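Spannbettlaken

Ein Spannbettlaken (auch Spannbetttuch, in Österreich Spannleintuch, in der Schweiz Fixleintuch) ist ein Bettlaken, dessen Ecken zu Taschen vernäht sind und dessen Saum ganz oder teilweise mit einem Gummizug versehen ist. Es wird über die Matratze gezogen und hält durch die Rückstellkraft des Gummis sowie durch die Spannung des Gewebes. Vom glatten Laken, dem sogenannten Haustuch, unterscheidet es sich durch den räumlichen Zuschnitt.

Aufbau und Zuschnitt

Ausgangsform ist ein Rechteck, dessen Kantenlängen sich aus der Liegefläche, der doppelten Steghöhe und dem doppelten Unterschlag zusammensetzen. Als Steghöhe wird die Höhe der Seitenwand zwischen Liegefläche und Matratzenunterkante bezeichnet. An den vier Ecken wird je ein Quadrat ausgeschnitten, die entstehenden Kanten werden mit einer Überwendlich- oder Safetynaht geschlossen. Bei einer Steghöhe von 25 cm und einem Unterschlag von 2 cm beträgt die Seitenlänge des ausgeschnittenen Quadrats ohne Nahtzugabe 27 cm.

Bei dehnbarer Maschenware wird der Zuschnitt kleiner gewählt als das Nennmaß der Matratze, bei Webware ohne Elastananteil entspricht er diesem oder liegt geringfügig darüber. Webware verzeiht daher Abweichungen der Steghöhe weniger als Jersey.

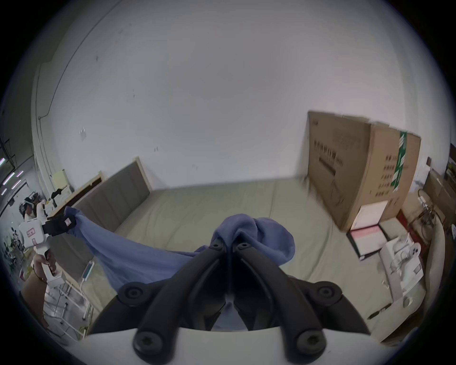 Blauvioletter Stoff auf einem Bett, an zwei Stellen gegriffen.

Für den Gummizug sind zwei Ausführungen üblich. Beim Rundumgummi verläuft das Band im gesamten Saum, beim Eckgummi nur im Bereich der Taschen. Der Rundumgummi erhöht die Haltekraft an den Längsseiten, verlängert jedoch die Nähzeit und den Materialeinsatz. Verarbeitet wird das Band entweder in einem Tunnel oder offen liegend, wobei es unter Vorspannung direkt auf die Stoffkante genäht wird. Die offene Verarbeitung lässt sich leichter automatisieren - die Vorspannung wird dabei über eine Bremsrolle vor dem Nähfuß geregelt.

Materialien

Verbreitet sind Single-Jersey, Interlock-Jersey, Frottierware, Biber, Renforcé, Perkal und Satin. Single-Jersey weist rechte Maschen auf der Oberseite und linke Maschen auf der Unterseite auf und neigt an Schnittkanten zum Einrollen. Interlock-Jersey ist beidseitig gleich, formstabiler und bei gleicher Garnfeinheit schwerer. Biber ist ein beidseitig gerautes Baumwollgewebe und wird vor allem in der kalten Jahreszeit verwendet. Mischungen mit Elastan verbessern die Rückstellung, vertragen aber hohe Trocknertemperaturen schlecht.

Die Dichte von Webware wird als Fadenzahl je Flächeneinheit angegeben. Angaben von 1000 Fäden je Quadratzoll kommen in der Regel durch Mitzählen der Einzelfäden eines Zwirns zustande und sind mit der Zählung nach Kett- und Schussfäden nicht vergleichbar. Bei Maschenware ist die Fadenzahl keine sinnvolle Kenngröße; an ihre Stelle tritt das Flächengewicht in Gramm je Quadratmeter.

Pflege

Reine Baumwollware ist meist bis 60 °C waschbar, maßgeblich bleibt das Pflegeetikett. Reißverschlüsse und Knöpfe anderer Wäschestücke sind vor dem Waschen zu schließen. In den Taschen sammeln sich während des Waschgangs häufig kleinere Teile, was zu Unwucht und ungleichmäßiger Spülwirkung führen kann.

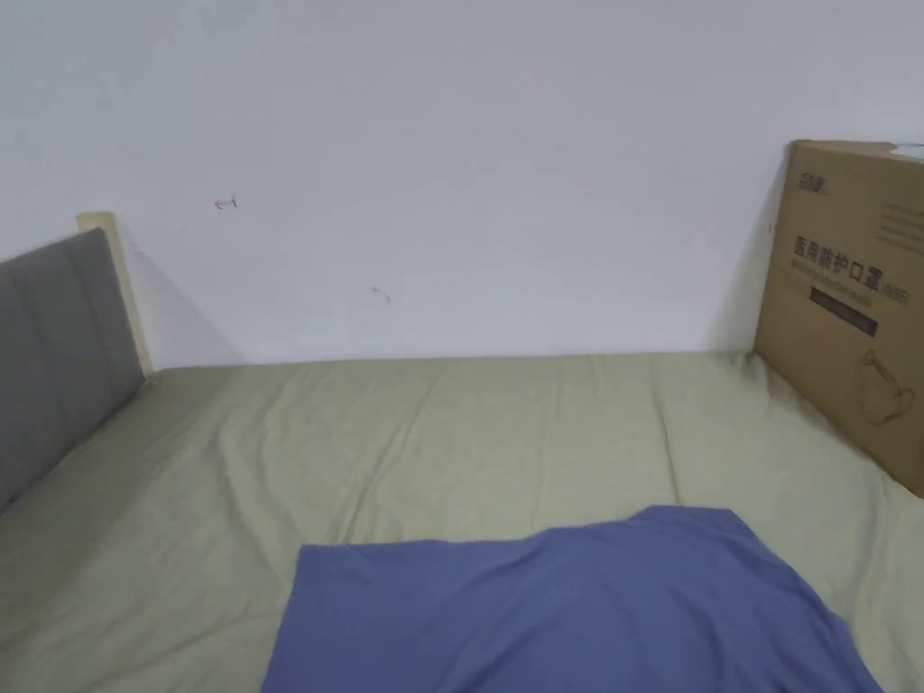

Muss ein neues Spannbettlaken vor dem ersten Gebrauch gewaschen werden?
Das Waschen vor dem ersten Gebrauch wird empfohlen, weil dabei Appreturreste und überschüssiger Farbstoff entfernt werden. Baumwolle kann bei der ersten Wäsche zudem einlaufen. Hersteller berücksichtigen das Schrumpfmaß gewöhnlich im Zuschnitt.

Die Lebensdauer wird in der Praxis meist durch den Gummizug begrenzt. Elastodiengarne altern unter Einwirkung von Wärme, Sauerstoff und Hautfett. Erste Anzeichen sind ein welliger Saum und ein Hochrutschen der Taschen an den Matratzenecken. Ein Ersatz des Bandes ist bei Tunnelverarbeitung mit einer Einziehnadel möglich, bei aufgenähtem Band muss die Naht aufgetrennt werden.

Zusammenlegen

Zum Falten werden die Taschen paarweise ineinandergesteckt, so dass die Nähte aufeinanderliegen. Nach dem zweiten Ineinanderstecken liegen alle vier Ecken übereinander, die gerundeten Kanten werden nach innen geschlagen, und es entsteht ein annähernd rechteckiges Format. In Wäschereien mit hohem Durchsatz wird das Spannbettlaken wegen des unregelmäßigen Saums seltener eingesetzt als das glatte Laken. Dieses lässt sich über Mangel und Faltmaschine ohne Zwischenschritt verarbeiten.
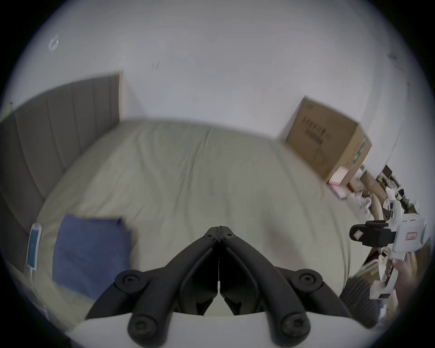 Der Wäschereitechniker Angus Gilchrist schlug für die maschinelle Verarbeitung einen Zuschnitt mit Eckgummi und geradem Saum an den Querseiten vor. Die Ausführung wurde vom Hersteller Faltus unter der Bezeichnung Skilport angeboten. Sie ließ sich mit der Querseite voran in die Mangel eingeben, zeigte jedoch eine geringere Haltekraft am Fußende und wurde nur in kleiner Stückzahl gefertigt.

Sonderformen

Für Topper werden Laken mit niedrigem Steg hergestellt, für Boxspringbetten solche mit erhöhtem Steg. Bei Betten mit motorisch verstellbarem Kopfteil kommen geteilte Ausführungen zum Einsatz, deren Mittelschlitz am Kopfende in einer verstärkten Riegelnaht endet. Wasserundurchlässige Varianten tragen auf der Unterseite eine Membran aus Polyurethan und werden als Matratzenschutz unter dem eigentlichen Laken verwendet.

Siehe auch

Bettlaken
Matratzenschoner
Gummilitze
Überwendlichnaht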